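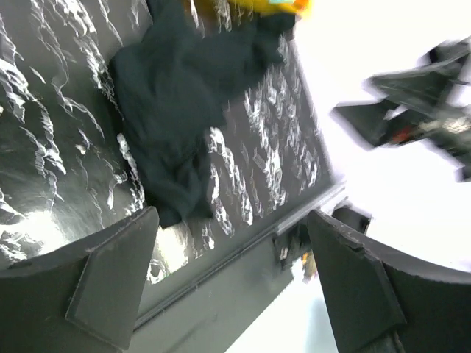 Cavetti Quartet Residency to Open the Spring Series

The Bakke Chamber Music Society is pleased to announce that the Cavetti Quartet will serve as ensemble in residence for the coming spring series. The residency includes four evening concerts at Irnia Hall, two open rehearsals, and a program of coaching for student ensembles. It is the first residency the Society has offered to a string quartet since the hall reopened.

The opening concert will pair Haydn's Quartet in D minor, Op. 76, No. 2, with a new work by composer Getachew Tefera. Mr. Tefera's quartet, titled "Guvell," is in five connected movements and lasts 31 minutes. The score calls for the second violin and viola to exchange seats before the final movement, and patrons seated in the side balcony will have a particularly good view of the change. A short talk with the composer will be held in the lower lobby at 6:45 p.m. and is open to all ticket holders.

Later programs include quartets by Dvořák, Ravel, and Fanny Mendelssohn. The closing concert in June will be given with a guest cellist, to be announced, in Schubert's Quintet in C major.

Subscriptions and Seating

Current subscribers may renew their seats through the box office until the end of February. Seats not renewed by that time will be released to new subscribers, in the order in which requests were received. The Society received 378 requests for seat changes last season and was unable to meet all of them. Subscribers who wish to move are asked to list a second and third choice on the renewal form.

Single tickets will go on sale in March. Student tickets will be available for every concert, including the closing program, and may be collected at the door with a valid school ID. Exchanges between concerts within the series remain free of charge for subscribers — please allow two business days for the box office to process them.
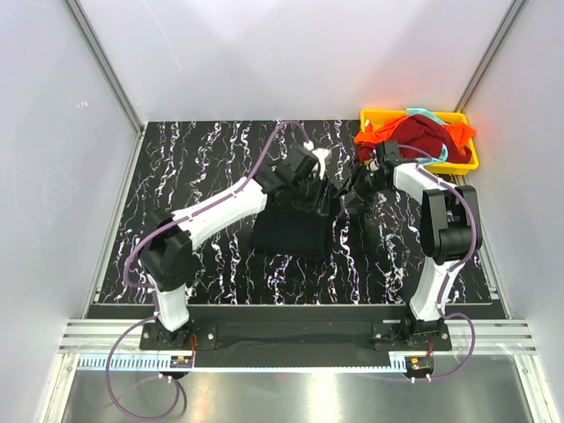
A black mat with white and violet swirls.

Open Rehearsals and Coaching

The two open rehearsals will begin at 10:30 a.m. and run until noon. Admission is free, but places must be reserved. Guests are asked to enter by the east doors and to remain seated while the quartet is working. Scores of the Tefera quartet will be available to borrow at the first rehearsal.

Student ensembles that wish to apply for coaching should send a recording of one complete movement, along with the names and ages of the players. Groups of three to six players are eligible. Piano trios and quintets are welcome, and a tuned instrument will be provided. Selected groups will be notified by mail.

Commissioning Fund

Gifts to the commissioning fund from 1,762 households supported the creation of Mr. Tefera's work. The Society thanks each of them. Donors of over $2,000 will be listed in the printed score as well as in the season program, and should confirm the spelling of their names with the development office before the program goes to press.

Questions about renewals, accessible seating, or the residency may be directed to the box office, open from noon to 5 p.m. and for one hour before each concert.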